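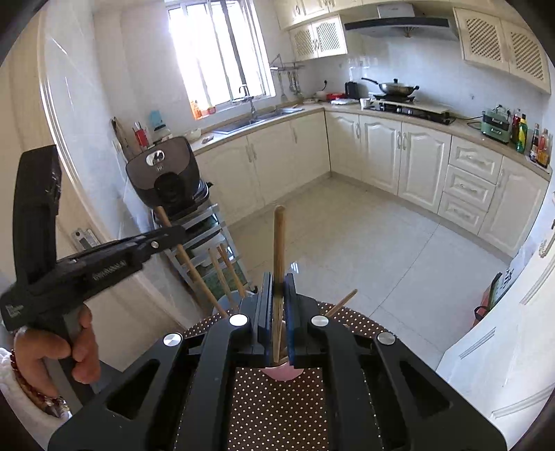 Thread: Warum ich seit Dezember wieder selbst Eis am Stiel mache

1/ So, jetzt muss das mal raus. Ich habe den Gefrierschrank abgetaut und dabei gemerkt, dass die Hälfte vom Inhalt selbstgemachtes Eis ist. Und die andere Hälfte Erbsen. Also reden wir über Eis!

2/ Angefangen hat das mitten im Winter, ja wirklich, im Dezember. Ich hatte eine Halsentzündung und wollte nur was Kaltes. Der Laden um die Ecke hatte die Eistruhe schon ausgeräumt und Raclettekäse reingelegt. Danke für nichts.

3/ Also Formen bestellt, die von Druvano, acht Stück in einem Gestell. Silikon, kann man hinterher einfach umstülpen. Vorher hatte ich so harte Plastikdinger, da hab ich beim Rausziehen regelmäßig nur den Stiel in der Hand gehabt und das Eis blieb drin.

4/ Erster Versuch: Orangensaft pur. Schmeckt wie gefrorener Orangensaft, also ganz okay, ist aber steinhart. Meine Zähne haben protestiert. Zucker macht das Eis weicher, das wusste ich damals nicht und hab brav alles "ohne Zusatz" gemacht.

5/ Zweiter Versuch: Joghurt mit Himbeeren und zwei Löffeln Honig. Viel besser! Die Himbeeren nur grob zerdrücken, dann hat man noch Stückchen. Griechischer Joghurt, der mit 10 % Fett, alles andere wird mir zu kristallig.

6/ Zu den Stielen, weil gestern jemand gefragt hat: Holz, immer Holz. Ich lasse das Eis erst anfrieren und stecke die Stiele dann rein, so bleiben sie halbwegs gerade stehen. Bei meinem Gefrierfach dauert das eine Stunde, bei eurem vielleicht länger, einfach mal mit dem Finger draufdrücken.

7/ Und macht die Formen nicht randvoll!!! Das dehnt sich aus. Ich hatte einmal Mango bis an die Gefrierfachdecke und hab die dann mit dem Pfannenwender abgekratzt.

8/ Mein Liebling bisher - Gurke, Limette, ein bisschen Minze und Zuckersirup. Klingt nach Wellnesshotel, ich weiß. Bei 30 Grad auf dem Balkon gibt es nichts Besseres, und die Kinder von nebenan finden es eklig, bleibt also mehr für mich.

9/ Der größte Reinfall war Kaffee mit Hafermilch. Hat sich getrennt, oben braun, unten grau. Gegessen hab ich es trotzdem, war ja bezahlt. Seitdem koche ich die Milch vorher mit etwas Speisestärke auf, lasse sie abkühlen und rühre den Kaffee erst dann rein. Geht deutlich besser.

10/ Kosten, für die Sparfüchse: Ich hab 17 Euro für die Formen gezahlt. Im Freibad kostet ein Eis inzwischen so viel, dass ich darüber gar nicht schreiben will, sonst wird der Thread noch länger.

11/ Rausholen: kurz unter lauwarmes Wasser halten, nicht heiß, sonst rutscht euch die Außenschicht weg. Danach wickle ich die Dinger einzeln in Butterbrotpapier und stelle sie in eine Dose. So sind die Formen gleich wieder frei für die nächste Runde.

12/ Als Nächstes will ich Pflaume mit Zimt probieren und irgendwas mit Buttermilch. Wer ein gutes Rezept mit Rhabarber hat, bitte her damit - ich hab noch einen ganzen Beutel eingefroren und keine Lust auf Kompott.

13/ Nachtrag: Ja, Wassermelone geht auch. Kerne raus, pürieren, Spritzer Zitrone, fertig. Und nein, ich verschicke kein Eis per Post.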